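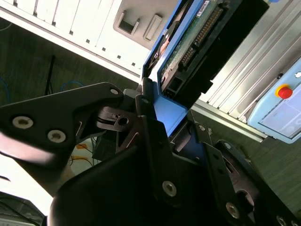 A blue-framed hard drive tray.

How to wipe and pass on an old office desktop

Before an old desktop leaves the building, its files need to be copied off and the disk needs to be erased. Deleting folders and emptying the recycle bin does not do this. Allow a full afternoon, most of it waiting.

What you need
- an external disk with more free space than the old one uses
- a USB stick of 2 GB or larger
- the Skestereck eraser, or any other bootable wiping tool
- the asset number of the machine

Step 1. Copy the files
Log in as each person who used the computer. Copy Documents, Desktop and Pictures, then export the browser bookmarks and any mail kept on the machine. Open a few of the copied files on another computer to check them.

Step 2. Sign out of everything
Release licences for paid programs. Accounts software is the one people forget, and Gidey will charge for a new seat if the old one is still in use. 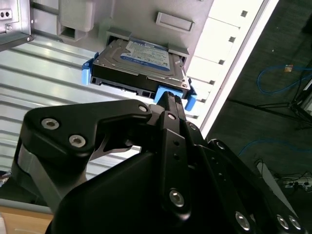
Write down the serial number of the disk as well as that of the computer. If there are two disks, both have to be wiped, and the eraser will list them separately.

Step 3. Erase
Put the eraser on the USB stick, restart, and choose the stick from the boot menu. Pick the disk by serial number and select a single pass. A 500 GB disk on our older machines takes until the end of the day if you start after lunch. Do not use the quick format option.

Step 4. Keep the report
Save the report under the asset number, for example 1374-wipe. Yeshi Tekleab keeps ours in the Dralton folder and needs them by 16 June for the yearly return.

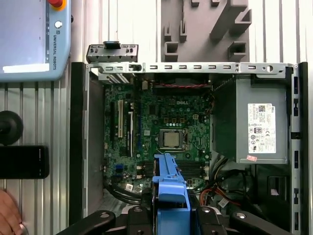

Step 5. Pass it on
Fosavby takes working desktops with at least 4 GB of memory. They ask for the power lead but no keyboard or screen. Up to 20 machines can go in one collection, and each needs a copy of its report taped to the case.

If the wipe stops with an error, run it once more. A disk that fails twice should be taken out and sent for shredding, and the computer can go without it.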